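Product Review: Pruven Form Toolkit for Web Applications

Reviewed by the Trorkbridge Web Services Group

Purpose of the review

The Trorkbridge Web Services Group maintains a number of public-facing applications, most of which collect information through forms. Until this year each application handled its own validation, error messages and draft saving, and the resulting code differed considerably from one project to the next. In July the group was asked to evaluate Pruven, a form toolkit for JavaScript applications, and to recommend whether it should be adopted for new work. The evaluation was carried out by Eetu Partanen and Matěj Jelínek, and the findings are set out in the sections that follow.

Scope and method

Two existing applications were selected. The first, Prekia, is an order form for school meal suppliers, with 38 fields spread over four pages. The second, Pumphrey, is a shorter registration tool used by internal staff. Both were rebuilt on a separate branch using Pruven for all form state, while routing, styling and server calls were left as they were. The automated test suite for Prekia, which contains 126 tests, was run against the old and new versions without changes to the test files wherever possible.

Installation and setup

Installation presented no difficulty. The package has few dependencies, and the setup guide is accurate for current versions of the common build tools. A basic form can be produced in a short time by a developer who has not used the toolkit before. Type definitions are included and are complete for the public functions, although several of the generic types produce long error messages in the editor that are hard to interpret.

The configuration file is less satisfactory. Default values may be set in three different places, and the documentation does not state clearly which takes priority. In the course of the Prekia work, a default set at the page level was silently replaced by one set at the form level. The cause was found only by reading the source code of the toolkit.

Validation

Validation is the strongest part of the product. Rules are written once as a schema and can be applied in the browser and on the server, so the group was able to remove a large amount of duplicated code. Rules that depend on more than one field, such as a delivery date that must fall after an order date, are written in the same manner as simple rules and are easy to read.

Checks that require a call to the server are also supported. Pruven cancels an earlier request when the user continues typing, and it does so correctly. The reviewers would have preferred a built-in delay setting. At present the developer must supply a separate function for this purpose, and the version given in the documentation does not clear its timer when the component is removed from the page.

Performance

The Prekia supplier form includes a repeating section in which each product is entered on its own row. With 20 rows, no delay was noticed while typing. A much larger file of 1341 rows was then imported to test the limits of the toolkit, and the page became slow to respond. Setting the form to validate on blur improved matters, as did the use of the subscribe option, which limits updates to the fields that have changed. The group considers that imports of this size should be handled outside the form in any case.

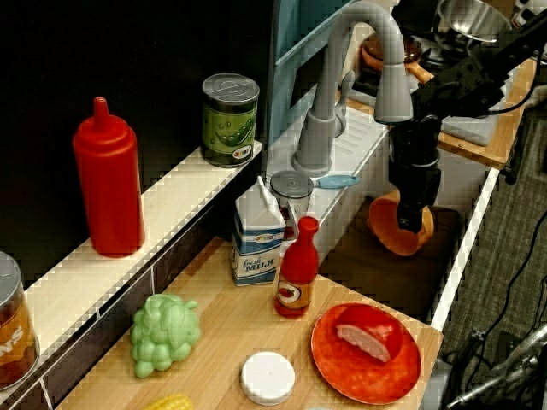

Memory use remained steady during repeated additions and removals of rows. One fault was recorded: when a row in the middle of the list was deleted, the error message belonging to that row was briefly shown against the next one. The fault was reported to the maintainers on a Thursday and was acknowledged the same day, but a corrected release was not available when the evaluation closed.

Accessibility

Error messages are linked to their fields by default, and focus moves to the first invalid field on submission. Both behaviors were confirmed with a keyboard and with a screen reader. The error summary component is less complete. It does not update its heading when the number of errors changes, and the group replaced it with its own component in both applications.

Documentation and support

The reference pages are thorough, and each function is shown with a working sample. The guides are uneven. Those on schemas and nested fields are well written, while the guide on multi-page forms still refers to a function that was removed in the previous major version. Mr. Jelínek obtained the correct method from the public discussion board.

Recommendation

The group recommends that Pruven be adopted for new applications with forms of moderate size. Pumphrey will be moved to the new version at its next scheduled release. Prekia will remain on its present code until the row deletion fault has been corrected and the full test suite has been run again.

Teams that begin work before then should set default values at the form level only and should use the group's own error summary component. Questions about the sample branches may be sent to Mr. Partanen, who will also keep the internal setup notes up to date.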